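**Rindside Practice Set, club edition**

The Rindside set is a tabletop exercise pack for school and college robotics clubs working with two-finger hand-held grippers. It covers approach, alignment and release on soft, rounded objects. The pack was written by Rania Saber for the Vodis student league and follows the order of tasks used in the league's handling round.

The set contains 4 task sheets, a score pad of 200 slips and a setup guide. Grippers and fruit are not supplied. Any pair of hand-held grippers with opposed fingers may be used, provided both can be opened wider than the largest item on the table. Mixed sizes are recommended, as the sheets are graded from large citrus down to small fruit. 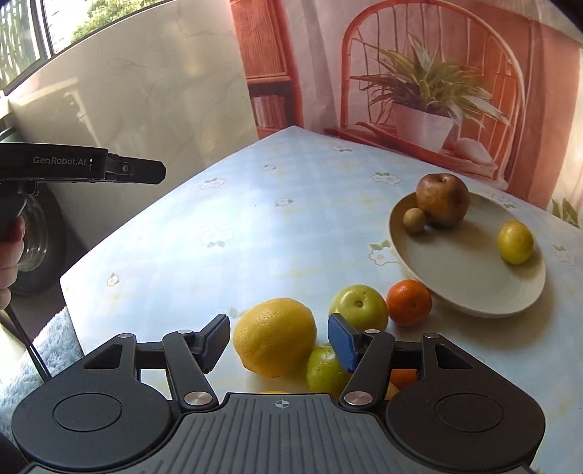 *Small green fruit between the open fingers, with citrus and an apple close by.*

Sheet 3 deals with crowded layouts. Items are placed loose on the cloth and the operator must take one without moving its neighbours. A plate is used as the drop zone. Each attempt is limited to 7 seconds, and a bruised or split item scores zero.

**Specification**

- Suitable for: teams of 2 to 5
- Task sheets: A4, laminated
- Score slips: 200
- Storage: flat card wallet

Replacement score pads are sold separately. Clubs entering the Zervas class should order the Adov supplement, which adds the two-operator handover task. Orders placed before May are sent with the current league rules.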